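Setting the left hand up again after the wrist swap

22 October 2022

I put this off since February. The left wrist on our Grosora arm had a little play in it, and as long as the demos were mostly boxes and bottles I could live with it. Then we went to bread and a toaster, and a slot that narrow doesn't forgive a loose wrist.

The new wrist coupling came from Böttcher. Fitting it is simple if you go slowly. Power off, park the arm low, take the weight of the hand on a foam block, undo the ring, and ease the connector out straight. Don't twist it. I bent a pin that way on the old unit and lost an afternoon to it. The replacement went on with no trouble, and I torqued the screws in two passes.

After that all the offsets are wrong, so you start over. The first thing I run is the spread check. Each finger goes out to its limit, holds, and reports back. I do it over the table with the toaster already in place so the arm is in the pose it will really be working in. Joint readings taken with the arm hanging straight down are not much use to me, as the cable pulls differently there.

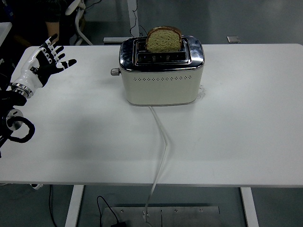
Spread check on the left hand, palm toward the middle of the table.

The cable was the next thing. It needs enough slack at the wrist to let the hand roll both ways, but if you leave too much it finds something to catch on. I ended up moving the tie 60 mm back toward the elbow. I also went through the Vilton controller log and found 331 warnings from one finger joint, nearly all of them from before the swap. I cleared the log so that anything new would stand out.

Zeroing comes after the cable, never before it. I did it in the wrong order the first time, years ago, and had to repeat the whole thing when the bundle shifted. The routine takes 7 minutes if nothing complains. It complained once, about the thumb, and passed on the second run.

The approach path took longer than the hardware. Our old path came in from too high and dropped the last bit, so any error in the wrist showed up right at the slots. I rewrote it to come in from the left with the hand open and flat over the table, and to stay level. 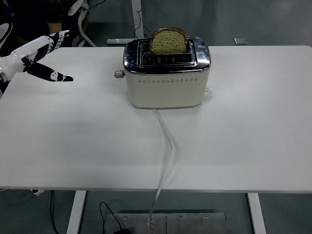
Contact covers on the fingers are the part that wears fastest, and I had let the schedule slip. I now write the fitting date on the Skarkis maintenance sheet and look them over at every check. For the path tests I leave a slice standing in the rear slot and keep the front one empty, so I have a fixed target and a clear opening to compare against. I stop the hand short, check the height by eye from the side, and only then let the program go closer.

I logged 116 approaches on the new path. The spread in the wrist reading is well down from where it was, and the finger joint has been quiet. The thumb still reads a touch high after a long session. I suspect the sensor, but I want to see it with the covers off before I order anything.

Next on the list is the same job on the right side. I have the coupling on the shelf and will probably reuse the cable tie position and see if it holds there too.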